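Library > Proceedings > Robotics > Full text
Search this volume Go Advanced

4. The Storel kit in everyday handover work

4.1 What is on offer

The Storel kit is sold by Roltov as a ready-made package for laboratories that want to study how people and robots pass small things to one another. It comes as software, a printed guide and a year of support by email, and is meant to sit on top of whichever arm and hand a group already owns. We took out the standard licence in October and used it through the whole of the study reported here. Our only earlier experience was with Skomana, a free toolkit which we liked very much but which left nearly all of the timing to be written by hand.

Setting up was a pleasure. The guide assumes that the reader knows their own arm well and wastes no space on it, and we had a first handover the same afternoon. The grip settings are kept in one short text file, with plain names, and any change takes effect at the next reach. For a group like ours, where half the members had never programmed a hand before, this made an enormous difference to who could join in!

4.2 The card task

Most published handover studies use bottles, blocks or tools. We chose playing-card-sized cards, following a suggestion by Rozália Antal, because a card is about as unforgiving as a small object can be: it is thin, it bends, and the person holding it tends to let go late. The task is easy to explain. A person offers a card, the hand reaches for it, and the card should end up in the grip without being dropped or creased. Participants were free to choose the height and angle at which they made the offer (Figure 3).

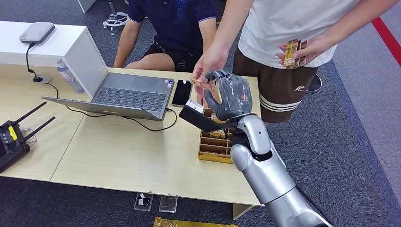

Figure 3. A card is offered to the robot hand during the card task. The tray with narrow slots on the desk has further cards in it.

Each session had 40 offers, split into blocks with a short rest in between. Before the first block the participant was given 5 practice offers, which were not scored. We gave no advice on how to hold the card, and if somebody asked, we told them to do whatever felt natural. Two raters marked each offer as clean, creased or dropped, and where they disagreed the offer was marked down to the worse of the two.

4.3 Results with the standard settings

With the grip file exactly as delivered, 81 per cent of the offers were clean. We had expected far less, as the guide itself says the defaults were tuned on stiff plastic objects. Most of the remainder were creased, and nearly all of those came from offers made edge-on to the palm, where the fingers closed across the card and folded it. Drops were few and bunched together early in the sessions, while people were still getting used to the pace of the reach.

Release timing is where the kit really shines. Storel watches for the small tug that comes as a person begins to let go and tightens the grip in step with it. Participants remarked on this again and again, and one compared it to handing a ticket to a patient bus driver. Skomana closes on a fixed delay, and in our pilot sessions people kept hold of the card for too long or snatched it back.

4.4 Shortcomings

The log viewer is slow with long sessions and we gave up on it in favour of our own scripts. There is also no setting for finger order, so the edge-on problem described above cannot be fixed from the grip file. We wrote to support, who sent a clear reply and a test version in which the thumb closes last; the results with that version are given in Section 5. The Vörös add-on, sold separately, is said to handle bending objects, but we have not tried it.

Back to top | Contact the editorial office | Copyright remains with the authors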